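December 29, 2021

The old phone stopped accepting the charger completely this morning, so the decision is made for me. I had planned to wait until January. Now I must finish moving everything to the new one before the battery of the old one is empty, and it was at 40 percent when I looked at breakfast.

I have had the new phone for some days already, but I used it only for the camera and for reading in bed. Today I put my SIM card in it. The tray is on the left side and the little pin from the box was of course not in the box any more, so I opened it with one of Maja's earrings. She was not very happy, but the earring is fine.

The thing that troubles me most is the keyboard. For six years I wrote with Javlow, which is a small keyboard app, and I never thought about it. It knew that I write to my mother in one language, to my work in English, and to Driss in a mixture of both with bad French between. On the new phone there is another keyboard already installed, with many stickers and a row of buttons on top that I touch by accident. Yesterday I sent to my manager, Sneha Pathak, a dancing pineapple instead of "thank you". She answered with a thumb, so I think it is all right.

I looked for Javlow in the store and it is still there, but the last update was a long time ago and the reviews are not friendly. One person writes that it forgets the words after each restart. I installed it anyway. It opened, it asked for permission for everything, and then it closed. I tried again with the phone restarted and it was the same. On the third try it stayed open and I could write a whole message to Driss, who is the person that recommended it to me in the first place. He answered that he left it two years ago and now uses Plomari. He said it in the tone of somebody who had told me this before, and perhaps he did.

So after lunch I tried Plomari. It is a clean keyboard and it is free if you accept a small line of text on the settings page. The good part is that you can choose the languages and it does not ask you to press the globe each time. You only write, and after two or three words it understands. The letters with accents are under a long press, and the time of the long press can be changed. I put it at 316 milliseconds, because the slider stopped there when I lifted my finger and I could not get it to a round number. It feels good, so I leave it.

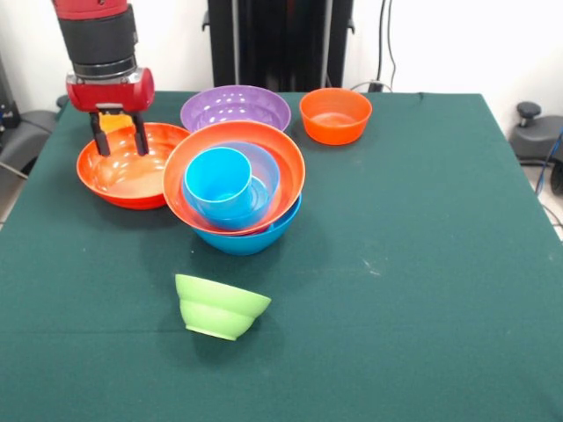 The bad part of Plomari is the dictionary. On Javlow I had a personal list of words, all the names of streets and colleagues and the food my mother cooks, and I wanted to carry it with me. Javlow can export the list as a text file, and this worked on the old phone, at 31 percent, while I held my breath. The file has more than 4,000 lines. Plomari can import a file too, but it wants the words in one column, and Javlow writes beside each word a number for how often you used it. I made the file clean on the laptop with find and replace, which took me most of an hour. I left three words in as a test, "bowl", "cup" and "tablecloth", the green cloth and the blue cup being the easiest things to remember, and when the import was finished I typed the first two letters of each. It offered me all three. Then I typed "Cz" and it offered Czesław with the correct letter in the middle, and I was more pleased than a grown person should be about this.

It was interesting to read through the list. There are words I never want to see again, for example the name of the landlord in Limville, in four spellings. There are also many mistakes which the old keyboard learned from me and then gave back to me for years. I always thought that "adress" looked correct because the phone never complained. I took out the ones I could find, but my English is not good enough to find all, so I suppose some came over with the rest.

Czesław Marciniak telephoned in the afternoon about the office and we spoke too long about phones. He uses swiping for all his writing and says that nobody under fifty taps the letters. I am under fifty and I tap. He made me promise to swipe for one week. I tried it on a message to Wen-hsiung and the phone wrote "Hello Wednesday, sorry for the latte reply". I corrected it by hand, and the correction was slower than writing the whole message would have been. But I promised, so I will try.

There are still some things that do not work:

The vibration when I press a key is too strong, and if I make it weaker it disappears completely. There is nothing between.

In the bank app the keyboard changes to the one from the factory, with the stickers. Driss says this is normal for passwords and I should not fight it.

The space bar is shorter than before and my thumb finds the full stop. All my messages today look very serious. Like this. With many stops.

I also wanted to bring over my notes, which are in Wieczorek. This was easy, I signed in and they all came, even the shopping lists from the summer. Only the order is different. The oldest are on the top now and I did not find where to change it.

In the evening I sat with both phones next to each other and looked what else was still on the old one. The photos are copied. The alarms I wrote on paper, there are only 2 that I use. The voice messages from my grandmother I sent to myself by email and also saved on the laptop, and then I listened to one of them, the long one about the neighbour's hens.

The old phone is at 6 percent. I have switched it to flight mode and put it in the drawer with the cables. Tomorrow I must ask Maja if she still has the cover she bought in the wrong size, I think it could fit the new one. And write to Sneha with the correct keyboard, to say a normal thank you.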